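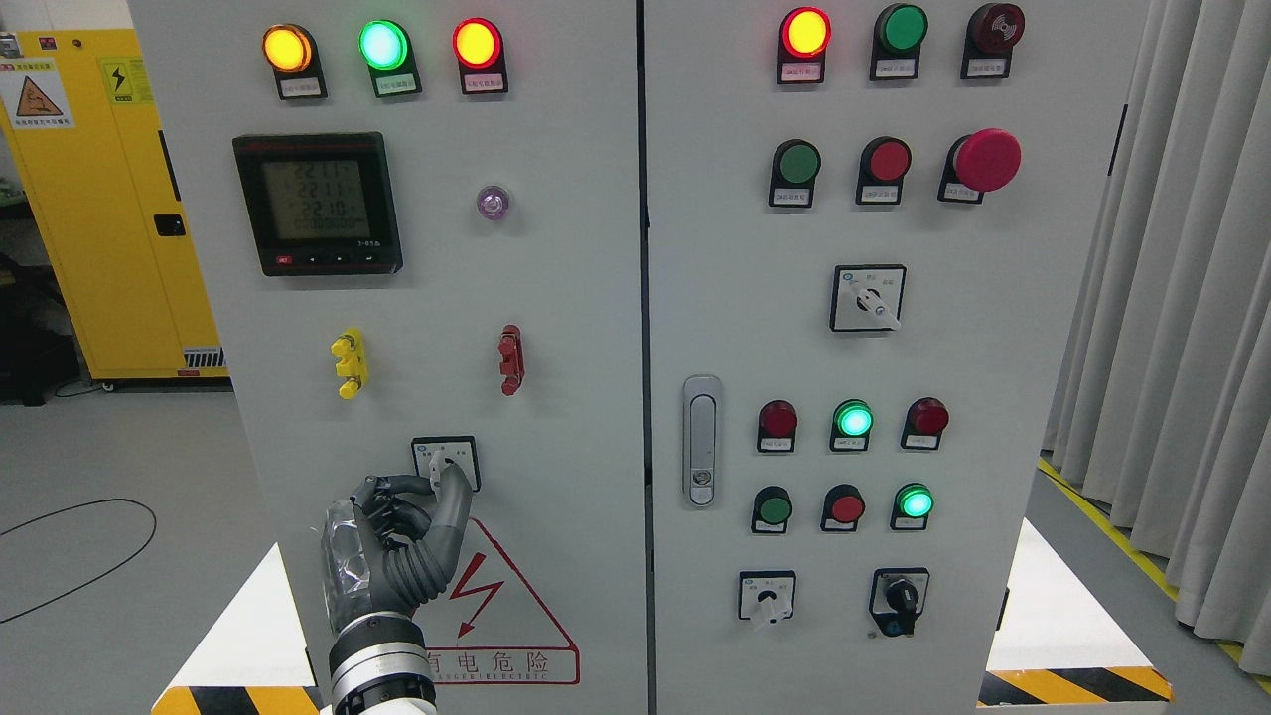 1/ Back from two weeks with a student group at a wildlife rescue center, where I was the designated responsible adult. A thread on what the brochure means when it says "hands-on."

2/ It means papaya. You will cut papaya at 5:30 in the morning for animals who have opinions about how papaya is cut. The parrots like it in cubes. The kinkajous will take whatever you've got. The one tapir, Balter, eats the cubes, the peel, and the corner of your apron.

3/ The trip was booked as "Jiltelham Youth Conservation Journeys, Level 2." I never found out what Level 1 was. Possibly a zoo. Possibly a pamphlet.

4/ Our coordinator on site was Ratree Nilsuwan, who has run the student program long enough to answer questions before you finish asking them. No, you can't hold the monkey. No, not that one either. Yes, that is the shower.

5/ Day one orientation covered snakes, heatstroke, and which bucket is which. I would like to stress the importance of which bucket is which. A kid named in no document I will ever sign mixed up the buckets.

6/ The students came expecting baby animals. What we got was a pile of branches and a parrot flight cage that needed perches. Old perches out, scrub the wire, new perches in at different heights so the birds have to fly between them. Took us most of three days.

7/ The parrots watched this from the cage next door and commented throughout. Most of them were seized from people selling them, so a few still say "hello" in Spanish. The staff don't answer. The idea is for the birds to lose interest in us before release. My group managed to be uninteresting for stretches of up to an hour.

8/ Try telling fifteen-year-olds not to say hello back to a parrot. I caught one of the teachers doing it behind the feed shed. (It was me. I'm the teacher.)

9/ Packing list notes, for anyone going with a later group. It said "light rain jacket." Bring the heavy one. It said "sturdy shoes." Bring two pairs, one will be wet until you get home, and then it will be wet at home.

10/ It also said "a sense of humor," which I've now seen on four packing lists and have yet to see anyone pull out of a duffel bag.

11/ The second week was the beach, at the turtle hatchery in Turano. You walk the sand at night with a red light and look for tracks. They look like somebody dragged a tire out of the ocean, thought it over, and dragged it back.

12/ First night: no turtles, 3 crabs, one very long conversation about whether a crab counts. Second night: no turtles, rain. Third night I stayed in the hammock on principle and naturally that's when one came up.

13/ She laid 115 eggs. I know because every kid in the group told me, separately, at breakfast. Then they told me again on the bus.

14/ I did get to help move a nest into the hatchery the next night, a smaller one. You dig a hole the same shape the turtle would dig, and you do it with your arm, lying on your face. Mine was described by the hatchery staff as "okay." I'm putting that on my résumé.

15/ A word on the bus. Eichhorn Coaches promised air conditioning and there was a vent, I'll give them that. It rattled the whole way down and the whole way back. The driver was wonderful and played the same love song at every toll booth.

16/ We also did the tourist stops on the last weekend. A market, a volcano from a respectful distance, a church with a great many stairs. Kids who had hauled branches for a week without a peep complained about those stairs like they'd been drafted.

17/ Several people have asked if these trips do the animals any good or if it's just a vacation with chores. Fair question. I asked Ratree. She said the group fees buy feed and the chores get done, and the staff would rather have 12 clumsy helpers than none. Then she handed me a bucket.

18/ Cost, because the parents always want to know: the kids raised part of it with car washes and a bake sale. We cleared around 50 bucks on the bake sale after ingredients. I'd skip the bake sale.

19/ What I'd do differently. Go in January, when it's drier. Leave a free afternoon in the middle of week one, because by the fourth morning people were crying over normal things like socks. And get the forms in early – the ones about tetanus especially.

20/ One of my students now wants to be a vet. Another wants to be a bus driver. A third has asked if she can do her final project on tapirs, and I said yes before remembering that I have to grade it.

21/ Still finding sand in my phone case. If your school is thinking of going, my messages are open, and I'll send you the real packing list.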